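Can a Machine Clear the Table Yet?

The question of whether machines are ready for household chores is put to this blog often, and it deserves a measured reply. The Witwood exercises, which I have followed for two seasons, confine themselves to clearing a table. The work is carried out in simulation first, and only later on a real arm in the Bassey workshop. 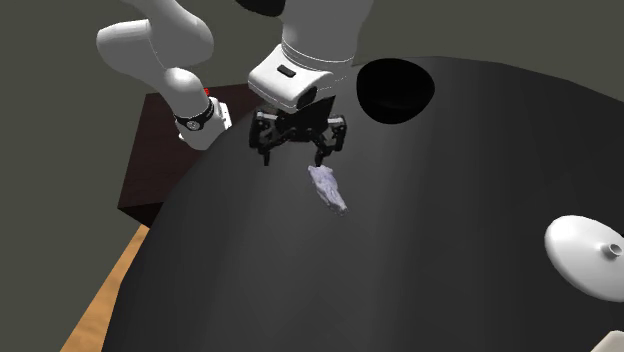
Page last changed: August 25, 2021

The simulated arm has its fingers open above a crumpled lavender object. Soft or creased items remain the harder part of the work. A rigid cup keeps its shape when it is gripped; a cloth does not, and a grasp planned for one fold may close on another.

Of 1681 simulated attempts recorded under the Imus settings, 1287 were accepted as complete. That is a respectable result for a single task, and a poor one for a household. A person who dropped the washing so often would be asked to stop.

It is my view that shop-floor work will be settled sooner, as parts there arrive in known positions. Domestic tables offer no such assurance. The Zivora trials are due to resume in September, with 2 new grasp routines, and the results will be entered on this page.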